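Beiträge > Nähen und Wohnen > Thread

Juli, von karras_naeht

1/ Ich nähe seit dem Frühling Kissenhüllen für unsere Wohnung. Deutsch ist nicht meine erste Sprache, darum musste ich viele Wörter erst lernen: Fadenlauf, Nahtzugabe, Rapport. Ich schreibe auf, was ich bis jetzt verstanden habe.

2/ Den ersten Stoff habe ich bei Tanero bestellt, 200 cm, reine Baumwolle. Ich habe ihn nicht vorgewaschen. Nach der ersten Wäsche war die Hülle so eng, dass ich das Innenkissen kaum hineinbekommen habe.

3/ Jetzt wasche ich jeden Stoff zuerst und bügle ihn, solange er noch ein wenig feucht ist. Danach schneide ich zu, 2 cm kleiner als das Innenkissen. Das Kissen sieht dann voller aus.

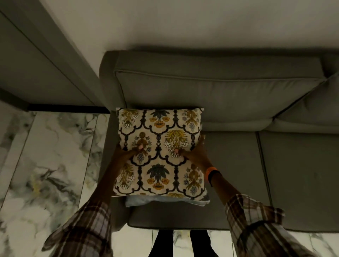

4/ Rapport bedeutet den Abstand, in dem sich ein Muster wiederholt. Bei einfarbigem Leinen braucht man das Wort nie. Aber bei einem Muster mit dunklen Bögen und Säulen auf cremefarbenem Grund, wie bei dem Kissen auf dem grauen Sofa, sieht man sofort, wenn schief geschnitten wurde. Ich stecke solche Linien mit vielen Nadeln und nähe langsam.

5/ Frage an alle mit Erfahrung: Nehmt ihr Reißverschluss oder Hotelverschluss? Ich habe von Trakik einen verdeckten Reißverschluss probiert und ihn zweimal wieder aufgetrennt. Der Hotelverschluss ist leichter, braucht aber mehr Stoff.

6/ Nachtrag, weil jemand gefragt hat: Für vier Hüllen mit Hotelverschluss haben mir 108 cm nicht gereicht. Ich bestelle jetzt immer 200 cm. Aus dem Rest wird ein Beutel für die Wäscheklammern.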